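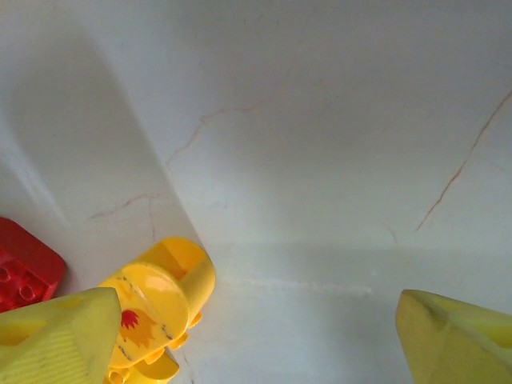
The collection room at Dreko opens at 7 in the morning, and by then the lead operator has already gone through the previous day's recordings and thrown some out. She has run the toy brick task for the company since February. She agreed to talk on condition that we left her name out, as the client, Hartley, prefers it that way.

The task sounds simple. An operator steers the arm, picks up a plastic piece, and puts it where the written instruction says. Every attempt is saved as one episode, and the episodes go to the people who train the model.

"We had 191 episodes for the first batch and I kept 103," she said. "Most of what I dropped wasn't a failed grasp. It was somebody stopping halfway to think. The arm sits there, and the model learns to sit there too."

She asks new operators to decide on the grasp before they press record. Plain bricks are the easy part. Pieces with a rounded body are harder, and she spends much of the first week on those.

"People go for the middle of the piece. On a curved one the fingers slide up. You want to come down lower, and you want to be square to it. If there's another brick right next to it, you have to pick which side gets the tight fit."

She leaves the wrist view up on the monitor and expects operators to use it. The overhead view is fine for getting across the table, she said, but it doesn't show whether both fingertips will clear.

Light is a regular complaint. The room has a window on one side, and shadows move across the work surface during the day. For a while the team pulled the blinds. Then Ekum, which does the training, asked them to leave the blinds open.

"They wanted the shadows in there. Shiny plastic gives you glare, and they wanted that too. I'd been cleaning up the data in a way they didn't want."

Each operator now records 100 episodes per layout set, with 2 breaks in a shift. The pieces get moved by hand between episodes. She tried a printed chart of positions and gave it up when operators began to steer from memory.

I asked what she would change. She said the labeling software, Clastance, which makes her type the reason for every rejected episode.

"I'd like a button for 'hesitated.' I type that word all day."

The next set adds a bin with a lid. She hasn't decided yet whether opening the lid will count as its own episode.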